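Josix opens remote teaching room for robot arms

Josix has opened a room at its Fluvska site where staff teach pairs of robot arms by remote control. Operators move two hand-held controls and the arms copy them, while each run is recorded for later training.

The first task is picking up small toys and putting them in a tray. The team logged 1,516 runs by the end of April, and 177 were thrown out because the operator had paused too long.

"New people rush it," said Beathag Morrison, who runs the sessions. "We ask for 400 good runs before anyone moves on to a harder task."

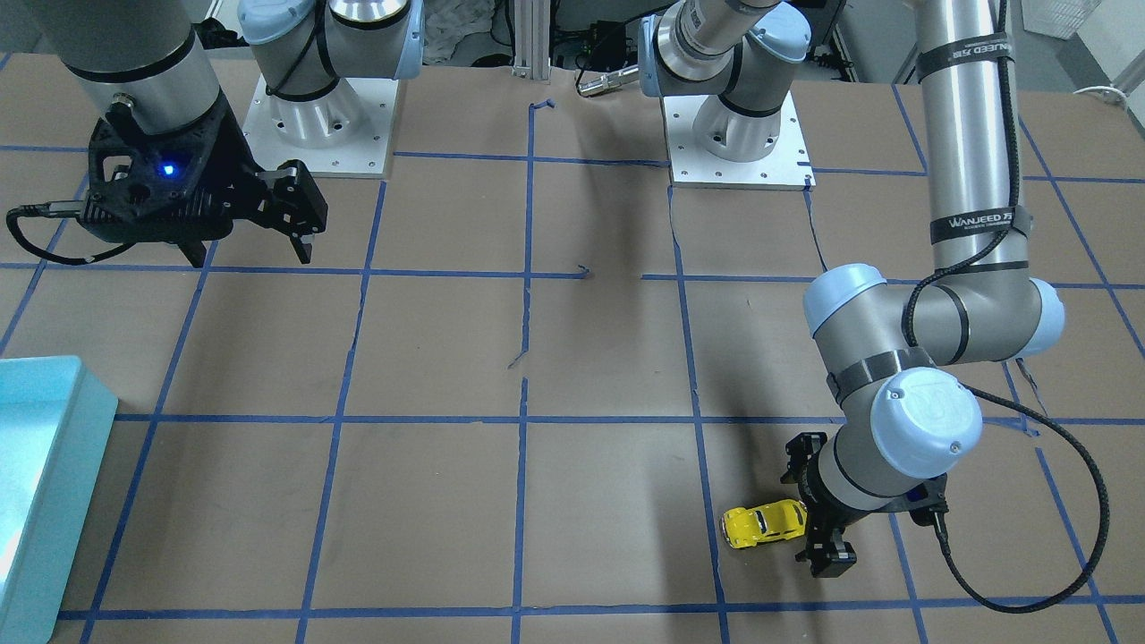

Do operators need to know how to program? Most of them don't. They get a morning's practice on the controls and start recording after lunch.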